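Residency Diary, Mostavberg Reading House
Entry for January

The morning session opened at 8:40 with all resident staff present except Lensa Zeleke, who was delayed on the road from Drendov. The first matter was the parish letters. Of the 1193 sheets received from the Woldegiorgis family, 107 have now been read and entered in the register. The hand is small and the ink has faded to brown on most of the earlier sheets, so progress has been slower than the plan allowed.
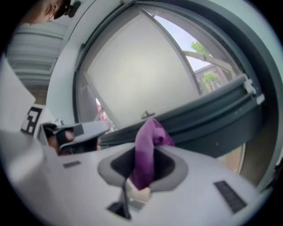

Bongani Ngcobo reported that the letters written during the flood year are out of sequence. He proposes to order them by the price of barley, which the writer noted at the foot of nearly every page. The proposal was accepted for a trial period. I have asked that the original bundles be recorded before any sheet is moved, and that the old string be kept with them.

Tsehay Gebreyes continued her work on place names. Greltano is spelled in six ways, two of them by the same writer in a single letter. The register will carry one standard form, with the writer's own spelling beside it.

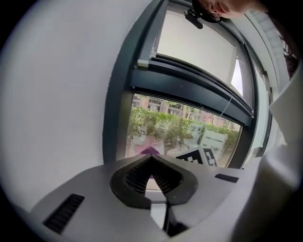

Afternoon

Lensa Zeleke arrived shortly after 1:00 and brought the second volume of the mill accounts, on loan until spring. The binding is weak at the spine. It is to be read on the foam supports and returned to the cabinet each evening.

The remainder of the afternoon was given to correspondence. Lejla Papadopoulos has written to ask whether the printed edition may be extended to around 4000 lines. I replied that the present budget does not permit it, but that the matter may be raised again when the first part has gone to press. Kibet Mussa disagrees with this decision, and his view is noted here at his request. 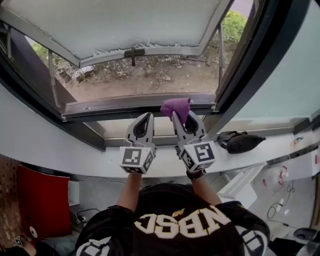 At the open window, January.

Reading ended at 5:15. Sheet 108 is a receipt for lamp oil and has been left for tomorrow.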